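Lusby Rooms floor finished, desks in, doors open again

Cistalness local news, posted 4.40pm

The ground floor at the Lusby Rooms is back in use. Floor done, walls painted, desks delivered and put together by lunchtime. Anyone who booked for the rest of May can go ahead as planned, same door on Gondville Street, same code on the keypad.

Work overran by a fortnight. The old carpet tiles came up without much trouble but the glue underneath didn't, and the fitters, Khoo Flooring, ended up scraping most of it by hand. Then the levelling compound had to go down twice near the radiator wall. Users were told by email each time, though we've heard from several who say they only got teh second one.

What's gone in: 163 square metres of light wooden floor, laid in a herringbone pattern, running from the lobby through to the big room at the back. The small meeting room keeps its grey vinyl for now. Skirting is new in the big room, old in the lobby, and the join between the two is not pretty. Khoo are coming back to it.

Desks are white, plain tops, metal legs, standing-desk type. There are 16 of them for the whole ground floor. The brown folding tables have gone to the scout hut, apart from two kept back for the lobby, one with a wobble.

The rooms committee had first asked for carpet again, on cost. The price difference came out smaller than expected once cleaning was counted in, and the hirers' survey went heavily for wood. Pattern was argued over for longer than the material. Straight boards would of been quicker to lay. Herringbone won by one vote.

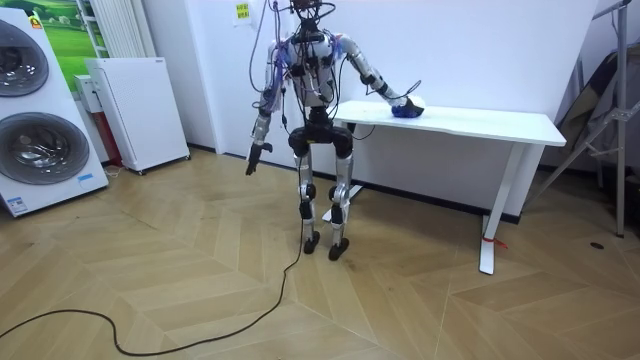

What should you use to clean the new floor and the desks?

A soft dry mop for the floor, and a cloth wrung out well in plain warm water for anything that's been spilled. Same damp cloth for the desk tops. Please leave the steam mop in the cupboard, and don't use spray polish on the wood, it goes slippery and leaves a film that has to be stripped off later. Scouring pads are out for the desks as well, they dull the white.

Cleaning things are in the tall cupboard by the back sink. Cloths are sorted by colour as before: blue for desks, yellow for the kitchen, red for the toilets. Used ones go in the lidded bin, not back on the shelf. Mop heads are changed weekly.

A few more notes for hirers, in no real order.

Desks can be moved but must be lifted, one person each end. No dragging. The felt pads on the feet are stuck on and will come off if shoved sideways, and there is already one scratch by the fire door from delivery. Khoo have left a repair stick for it.

Tap shoes and football boots: not on the wood. Dance class is moving upstairs till a roll-out mat turns up. Street shoes fine, but wipe them. The new doormat is longer than the old one and is meant to be walked on, not stepped over.

Trailing leads are allowed as long as they're kept out of the doorway. There are more wall sockets on the window side than there were, and none in the floor, which some hirers had asked for. Floor boxes were priced and dropped.

Chairs are the weak point. 100 stacking chairs were ordered to match the desks and they're late, no date given. The old ones are being used meanwhile and a good few have lost their rubber feet. Replacement feet are in a tub at the front desk, push on, takes a second. Please check yours before you sit down and shuffle about on it.

Noise. The big room is louder without carpet, several people noticed as soon as they walked in. Curtains are being looked at, also a rug for the toddler mornings. Nothing decided.

Hire charges don't change this year. The deposit goes up a little to cover floor damage and is handed back after a quick look round at the end of your slot, so allow five minutes for that. Evening groups should send photos if no one is on the desk.

Spare boards from the job are stored under the stairs, enough for a small patch. Please don't take them for shelves, two have gone allready.

Bookings and faults on extension 814, mornings are best. The line was down for part of this week, so if you left a message and heard nothing, ring again.

Upstairs is next, paint only. Khoo are not involved in that and no closing is planned, though the landing will smell for a day or two. Dates will go up on the board in the lobby when the decorators confirm.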